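Student Project Report: Sponsored Events and Club Giving at Rutherford Athletic

1. Purpose of the report

This report looks at how a local football club raises money for good causes through sponsored events. The subject chosen was the overnight walk held each May by Rutherford Athletic in aid of the Vasero Fund, which pays for coaching and kit for children in the Budau district.

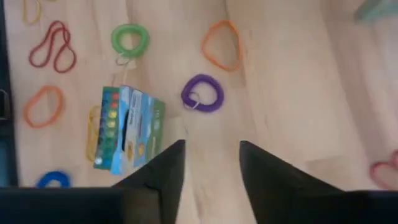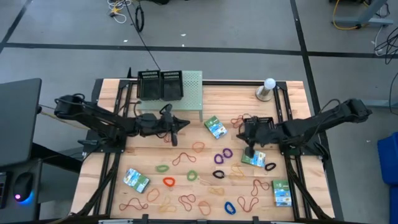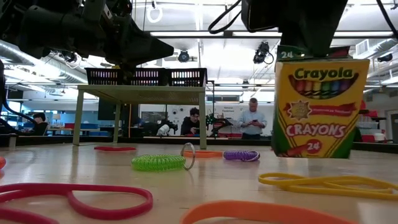
A former walker, replying to our first request for views, wrote that the club asks for too much too early. The sum each person must pledge is set before the route is known, and in this reader's opinion that puts off younger supporters who would otherwise take part. The reply was passed to the club office, which confirmed that the pledge is fixed in January and the route in March.

2. Method

Supporters were invited to fill in a short form at two home matches. In all, 54 forms were returned. The club also gave us access to its sign-up records for the most recent walk. Interviews were planned with the partner club at Plelomard, but these could not be arranged before the end of term.

3. Findings

The walk had 735 people on its sign-up list. Most of them joined as part of a team, and teams made up of family members were the most common kind. People who signed up alone were less likely to reach their pledge, although the records do not show why.

The forms gave a fuller picture of what supporters think. Many said they would rather give a small sum each month than take part in a single large event. Others valued the walk for the company and for the chance to enter the ground at night - several named the lap of the pitch at the finish as their main reason for coming back. Six forms raised the matter of transport home, as the last bus leaves well before the walk ends.

4. Limits of the work

The forms were handed out only at the Rutherford end of the ground, so the views of visiting and seated family supporters are thinly covered. The sign-up records give no ages. For this reason the point made by the former walker about younger supporters could not be tested.

5. Recommendations

The club should publish the route and the pledge together. It should offer a lower pledge for those still at school or college, and speak to the bus company before the next walk is announced. A monthly giving scheme could be tried for one season alongside the walk - the office has said it would need the agreement of the Vasero Fund first.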